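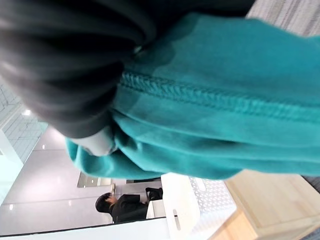 **Do I need to take the wheel off to fit the Prultell mud flap?**

Turning the steering to full lock gives you plenty of room on the front pair, so leave the wheels on -- the rear ones are a tighter squeeze, but a short screwdriver will do it.

1. Park on level ground and set the brake.
2. Take out the two lower liner screws and keep them handy, you'll want them again!
3. Hold the flap up to the arch and start both screws by hand.
4. Tighten to 21 in-lb.

**Caution:** Please don't use a power driver -- the clips crack easily.

**Note:** Check the screws again after 575 miles.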